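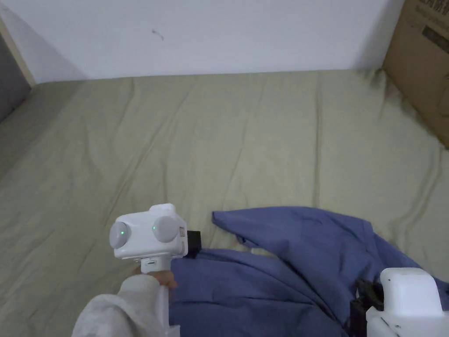

1/ ok so the Stolum river hearing finished at ten to nine last night and I said I'd write it up. doing this on the train, signal's rubbish, bear with me

2/ Short version for anyone who only reads one of these: Brallex did NOT get the abstraction licence. They didn't get refused either. Decision put off until September.

3/ Longer version. Brallex want to pump from the Stolum upstream of the old weir, all year, including low flow months. The bottling plant is at Grullammont. We've been on at them since the first notice went up on the bridge, the one in the plastic sleeve that filled with rain

4/ Objections handed in: 3,341. The panel has accepted 2,863 as valid. The rest were thrown out for missing postcodes mostly. If yours was one of them you should get a letter and you can resubmit, PLEASE do, it takes two minutes

5/ and yes I know the online form ate the postcode box on some phones. We raised it. They've "noted" it. They noted a lot of things

6/ 29 people spoke. Three minutes each with a bell. I went eleventh and got belled halfway through the bit on eels, which was my best bit

7/ The anglers were excellent. Dull in the best way. Years of handwritten level readings from the same post, read out one after another, and the company's hydrologist writing quite fast

8/ Important point from that, for the people asking. Brallex's model uses flow figures from the gauge BELOW the Soomro brook. The pumps would be ABOVE it. So they're counting water that hasn't got there yet.

9/ The chair asked them about it directly. Answer was that the brook's contribution is "seasonal". Chair said yes, that was her question. Someone behind me laughed and got looked at

10/ They've been told to redo the modelling from a gauge above the brook. That's the reason for the delay. It's a proper win but it's a small one, don't put the banners away

11/ Jobs. Came up a lot and should do. Brallex say 80 at the plant. Under questioning that's 80 during building, and they wouldn't give a number for after. Asked twice.

12/ I want to be fair here, a couple of people from Grullammont spoke in favour and they weren't plants (sorry) or paid or whatever was being said in the replies yesterday. They live there, there's not much work, they want some. Please stop having a go at them

13/ We had a good chat with one of them in the car park after. He'd back it if the summer pumping came out. That's not our position but it's a conversation and I'd like to keep having it

14/ Things I got wrong in my last thread: I said the licence would run for ever. It's got a review clause. Weak one, and the company supplies the data for it, but it exists. Apologies, I've put a correction under the orignal

15/ Also said the pipe crosses the water meadow. It goes round the edge, along the track. The compound for the diggers is in the meadow. Map's on the noticeboard by the shop if you want to look yourself

16/ What happens now. New modelling has to be published and then there's a fresh comment period. Dates not set. When I have them I'll post them here and on the bridge, in a better sleeve

17/ What we need:
- someone who can read a hydrology report without crying
- lifts to the next hearing, esp from the Soomro side, the last bus goes before it ends
- level readings. any stretch, date and time and where you stood

18/ On the readings. Same spot every time, please, and write down if it rained. Doesn't matter if you miss days. A gap is fine, a guess isn't

19/ Money: the hall hire and printing is covered. We're not asking for donations at the moment. If anyone messages you asking for donations for the Stolum it isn't us, send me a screenshot

20/ The groups on the other rivers have been in touch too, two of them are fighting the same sort of licence and have offered us their barrister's notes. Going to try and get everyone on one call. Will be chaos, will be worth it

21/ Couple of replies already so

No, we can't see the panel's site visit notes yet. Asked.
Yes, the swimming spot is downstream of the pumps.
No idea about the otters, the survey was done in one afternoon and we've asked for anothr

22/ Someone's asking if they can object if they dont live in the valley. Yes you can. Put your own address, say why the river matters to you, own words. Copied and pasted ones get lumped together and count as one

23/ Thank you to whoever brought the flask round during the second half. And everyone who stood at the back for the whole thing

24/ my stop. More when the minutes are out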